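Workshop notebook, Monday, February
Striped band and black clips, second go

Carrying on from last week's page. The plan for the morning was to get the white band with the black stripes cut, clipped and sorted so that the Kamodville order can be packed.

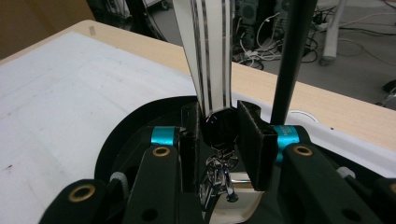 Started by going through the clips. There were 134 in the tub, more than the label says. I tipped them out on a towel as the glossy ones mark each other if they slide about on the bare bench. Put the scratched ones in the jam jar for test pieces. A few had a rough bit on the inside of the jaw, which came off with a fingernail. Don't use the file on these. I tried it on one and the shine went at once, and it doesn't polish back.

Then the band. It comes off the Tristent roll with a curl in it, worse towards the core. Last week I cut straight off the roll and the short pieces wouldn't lie flat in the clip. Today I pulled off enough for the first batch and left it under the big steel rule while I had a cup of tea. Better, though the last stretch still wanted to lift at the ends. Will leave the next lot overnight and see if it makes any difference.

Cut length is 62 cm, as agreed. Marked the bench with tape at both ends and cut against the tape. Scissors wander on this stuff. The stripes are a good guide for the eye, and also the reason every crooked cut shows: if the end isn't square to the black lines you see it from across the room. Went over to the rotary cutter after the third piece and had no more trouble. New blade needed soon, it is starting to leave a whisker on the far side.

Fitting. The order that worked for me:

Clip open, band in face up, push until it stops.
Look at the outer stripes against the two sides of the clip. They should run in evenly.
Close halfway, look again, then press shut with the thumb.

If it has gone in crooked, open it fully before moving the band. Pulling it round with the clip half shut leaves a crease, and the crease stays. Lost two pieces to that before I stopped being impatient.

Did 10 pieces this way and hung them from the rail by the window with a bulldog clip at the top and a small bag of washers at the bottom. Checked them after lunch. One had slipped, and when I took it apart the clip turned out to be one of the older Koo ones that had got mixed in. They look the same from the front. The back edge is a shade thicker and the jaw doesn't close as far. I have picked out the Koo clips I could find and put them in an envelope, but whoever does the next batch should look at the back edge of each one.

Fingerprints: the clips show every touch. Wiped them with a dry cloth at the end, one wipe along the length. The band is harder. A grey thumb mark near the end came off with a slightly damp cloth, but the spray cleaner took some of the black with it on an offcut, so keep the spray away from it.

Packing. Tried folding the pieces in half and didn't like it, the fold shows. Loosely coiled with the clip on the outside is fine, and roughly six fit in one of the flat boxes with tissue between them. The clip needs its own twist of tissue or it rubs on the stripes.

Bredholm rang about the wider band. Said we would look at it after this order is out — the clips won't take it anyway, so that means new clips as well.

To do
New blades for the rotary cutter
Second stretch of band under the rule overnight
Relabel the clip tub
Send two finished pieces to Kamodville before we do the rest
Find the other bulldog clips, they were in the drawer with the twine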